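Robotics club notebook - Chege (the two-arm rig)
June 2024
Written up by Hazel Zamora, corrections in brackets by Shafiq

Good long session. Present: me, Shafiq, Rafia, Ximeng. Lefteris joined late and went straight to the logs.

Carried over from last entry: left arm drifting on the wrist roll, gripper calibration lost on every restart, and nobody had agreed on a task for the end-of-term demo. All three have moved on, and the third one is settled!

Task first. We're doing bowl-to-bowl. Pick up the front lavender bowl, put it down beside the back one, then return it. Rafia wanted to start with the steel dish because it is flatter and doesn't roll, but the depth estimate on anything shiny is hopeless at the moment and the bowls give us a lovely clean colour to segment. The dish stays on the table as a distractor. If Chege goes for the dish we count it as a fail, no arguing.

Ximeng rewrote the restart script so the gripper homes itself: closes gently until the current rises, calls that zero, opens by a fixed amount. We ran it over and over with the power cycled in between and it came back to the same place as near as I could measure with the feeler gauge. Very pleased with this. It used to eat the first part of every session.

Wrist roll drift on the left: it was the grub screw again. Shafiq put threadlock on it (the blue, not the red - S.) and we have agreed to check it at the start and end of each session until we trust it.
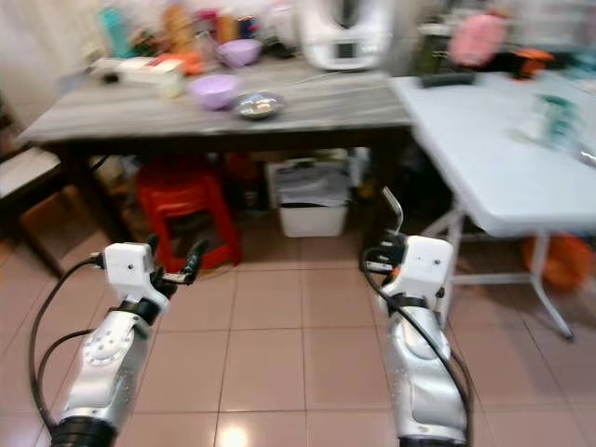
Start pose is now saved as "ready_tall". Both arms up and forward, fingers part open, elbows well out of the way of the table edge. The old start pose, "ready_low", had the left forearm passing too near the front of the table on its way up and I don't want to hear that noise again. Please don't load ready_low. I've left it in the folder only so the February recordings still play back properly.

Cable notes. The loops need to stay generous. I tried tidying the left one in closer with a strap and the roll joint stalled before it got to the end of its travel, so the strap came straight off. Ugly and working beats neat and stalled. Rafia has an idea about a printed clip at the elbow which would let the cable slide through, she'll draw it up.

Teleop recordings. Shafiq drove first, then Rafia, then me. Target is 200 clean episodes before we train anything. Shafiq is miles better at this than the rest of us, he does one smooth approach and closes. I do a sort of nervous hover. Lefteris pointed out when he looked at the traces that the hovering is a real problem for training, as the policy will learn to hover too, and it makes every episode longer for no benefit. So: decide on the grasp before you move, then go. If you've hovered, bin it and do it again. I binned a lot of mine.

Grasp point: one finger inside the rim, one outside, on the side nearest the arm. We tried squeezing across the whole bowl and the gripper doesn't open far enough for that to be comfortable.

Settings for the recordings, so I don't have to dig them out again:

gripper close limit: 800
gripper open on home: 1000
control loop: left as it was
policy chunk: 10 for the first try, Lefteris wants to compare with longer

The close limit is in motor units, not anything sensible. Higher than that and the rim of the bowl visibly bends. Lower and it slips when the arm lifts.

Network. Rastia (the logging machine) dropped out twice in the middle of an episode. Ximeng thinks it's the disk filling its buffer and not the network at all, because the timestamps bunch up just before it goes. She moved the video writing to a separate process and it didn't happen again, though we only had a handful of runs left by then so I wouldn't call it fixed.

Wrist view. We had a proper argument about whether to feed this to the policy or only use the head camera. Arguments for: from the head view the gripper hides the bowl at exactly the moment you care about. Arguments against: twice the data, and the wrist view changes wildly with every small turn. Lefteris came down firmly for using both, and showed us a few episodes side by side. I was on the fence and I'm now convinced.

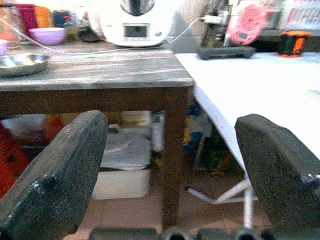
Page last changed: June session, by hzamora (revision 10)

What sold me was how much of the table you keep even from the wrist view. The dish and the bowl are still in view on the left, there is the food processor as a great big landmark at the back, and the place where the wooden table meets the white one makes a strong edge. The fingers are always in the same place too, so the policy gets a fixed reference for free. Ximeng suggested masking the fingers out. I'd rather leave them in and see, we can always mask later from the same recordings.

One worry is that the policy might learn to steer by the food processor and fall over the moment it's moved. Fine for the demo, bad for anything after it. Rafia's plan is to do the first half of the set with the background left alone and then start shifting things for the second half: processor along a bit, dish on the other side, bowls swapped front to back. She's making a sheet so we know which episodes had what. (Can the sheet go in the repo please and not on paper - S.)

The white cord across the back of the table needs thinking about. It's thin and the head camera loses it against bright things. Keep-out zone along the back of the tabletop for now, set in the Gramix planner under "limits". I checked it by driving both arms towards it slowly and they stopped where they should. Teleop ignores the planner limits though! So when you're driving, it is on you.

The gap between training and the Drinotness showcase is tight but I think we can do it.

To do
Ximeng - long soak test on Rastia, video writer on, no arms
Rafia - elbow clip, variation sheet
Shafiq - check both grub screws, order spare finger pads
Lefteris - training config, two chunk lengths
Me - practise not hovering

Also the emergency stop button sticks slightly when you twist it to release. It does cut the power every time, I tested it before we started and again at the end, but I want it swapped before anyone outside the group has a go at driving. Shafiq thinks there's a spare in the drawer with the old motor drivers.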